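Taking Apart the Old Tower: my project report

I picked the desktop teardown because I've used computers my whole life and had never seen the inside of one (a little embarrassing for someone in this class!). My partner was Byung-chul Seok, who had at least swapped a hard drive before. We had 81 minutes in the lab, and reading the handout ate up more of that than I'd like to admit.

With the side panel off, I spent a while just matching parts to the diagram. The blue carrier for the hard drive was the easy one. The memory slots took me longer, and I had them labeled as expansion slots in my first sketch. Oops.

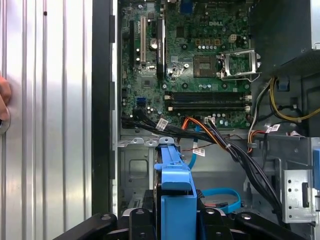
The Dell board and the blue drive carrier, side panel off.

My favorite part was the CPU socket. The metal bracket flips open on a lever, and I love how simple that is! We wrote down 9 parts for our list and I drew each one, with Byung-chul fixing my spelling of "capacitor" three times. I also want to go back and sketch the metal drive cage properly, my version looks like a toaster.

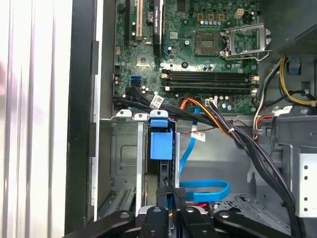
Why do you open the bracket before lifting out a processor?
The bracket holds the chip down against the contacts, so it has to be released first or you could damage the chip or the socket.

Next time I'd label the drawings as I go.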